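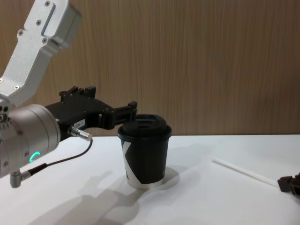 Drarkent (software)

3 May 2018
By Gifty Nyarko

Drarkent is a task planner for robots with two arms. It was written by Keith Whiteley and first released in November under the name Nimeo. The planner gives each arm its own queue of moves and checks both queues for collisions before either arm starts.
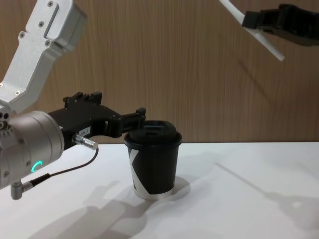 A plan may hold up to 500 moves. Handling a cup and a straw is a common test task, as the two arms must share a small space above the lid.
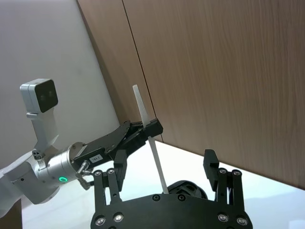
Hollis Robotics Club, Software Section

Version 5 added wrist camera input, which lets the planner correct the angle of a held straw. The core is 2,900 lines long and has 23 settings, most of them for speed limits.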